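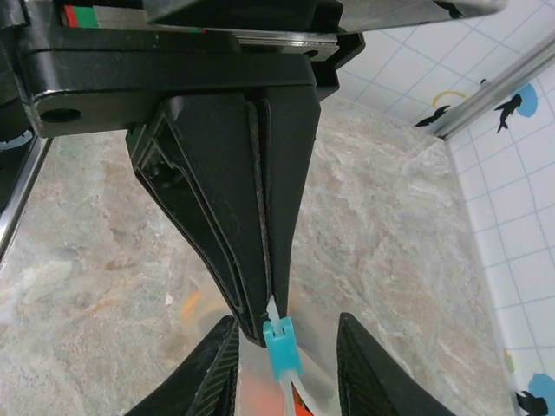 NEWS RELEASES / STUDENT LIFE

Nillton Robotics Club Takes On the Sandwich Bag

8th December
By Consuelo Flores, Nillton College Press Office

Search this site Go Advanced search

The Nillton College Robotics Club will open its workshop to the public for its winter showing, at which a robot will attempt to pack and close a snack. Visitors are advised to eat beforehand.

The project, named Huamán after the street the club first met on, began in October with a plan to sort an entire pantry. The plan has since been revised to bags. Students are teaching a robot arm to handle soft plastic packaging, clips and straps, all of which a four-year-old can manage and none of which has shown the slightest respect for engineering majors. The black gripper fingers have ribbed and gritty pads, and the current exercises include holding on to a teal clip with a pale strap running through it.

"We had a very good simulation," said club president Indrek Jõgi. "The bags in it were cubes."

The club has logged 444 practice runs this semester. It considers 428 of them educational. The other 16 went well.

Faculty adviser Ottilie Zürcher said the students have learned a great deal about friction, camera placement and writing things down. "They used to tell me the robot was being moody," she said. "Now they tell me which screw."

Hendum, a packaging supplier in town, donated the bags and has asked for none of them back. Sophomore Segundo Agudelo, who runs the arm during most evening sessions, said the team is grateful and would also accept larger ones.

At the showing, three student teams will each run the arm through four tasks. Visitors may try the same tasks by hand while wearing oven mitts, an event the club added last year and has so far lost every time.

The showing takes place in the Nolledlow Building, lower level. Admission is free. Children are welcome and will probably be asked for advice.

Press contact: Consuelo Flores, Nillton College Press Office. Requests to interview the robot should go to Cristian Muñoz, club secretary, who will answer for it.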